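Part 3: Loading the Lostix Shelf and File Organizer

By now you should have the two-tier shelf standing on its metal legs. I set mine up in the back right corner, with the four-slot organizer in the back left. Time to fill them!

1. Get all your paper out where you can see it. I tip everything onto the tabletop first, white rolls and beige rolls together, and put the wrapped packs straight into the organizer.

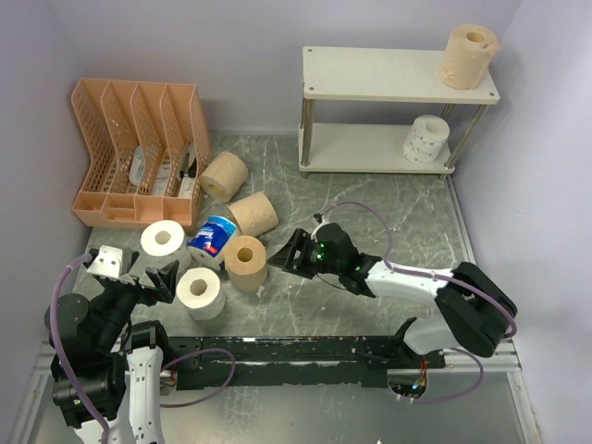

2. Clear the small stuff. Combs, clips, pens, whatever has drifted in among the rolls (there's always something orange at my place). Find them a drawer before you go any further.

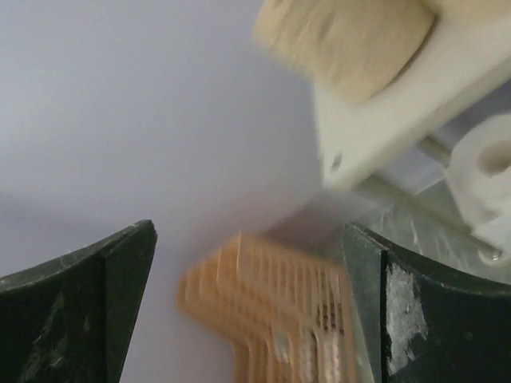 I keep a little dish for mine, but a cup works fine too. Give the shelf boards a quick wipe while you're at it and let them dry.

3. Fill the top board. Stand the rolls on end in a row, and leave a bit of space at the corners so you can still get at the screws.

Note: my sister-in-law Shufen Lu lays hers on their sides. They do roll, so I'd stick with standing them up.

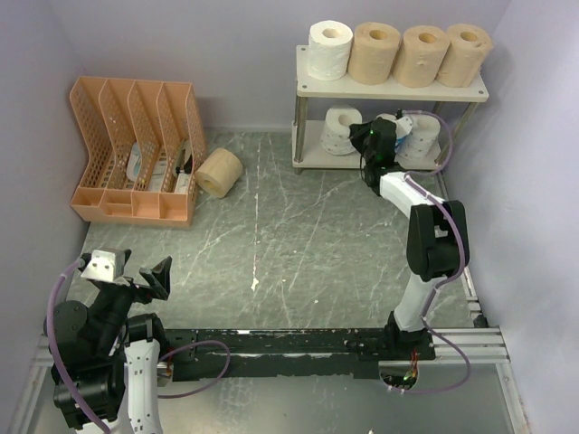

Reading time: 5 min

4. Fill the lower board. Slide each roll in from the front, low and level, so it doesn't bump the top board on the way. Patterned rolls go down here in my house – dots, prints, all of it.

Caution: don't lean on the top board while you reach underneath. Check the screws again after roughly 30 days. 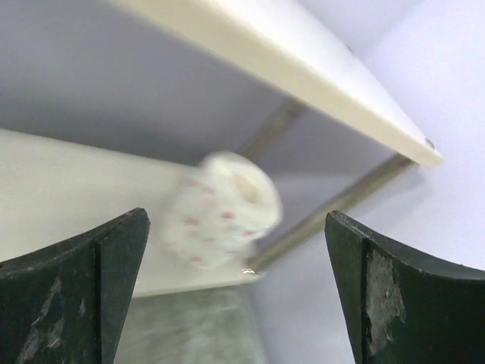
Red-dotted white item by the lower board, step 4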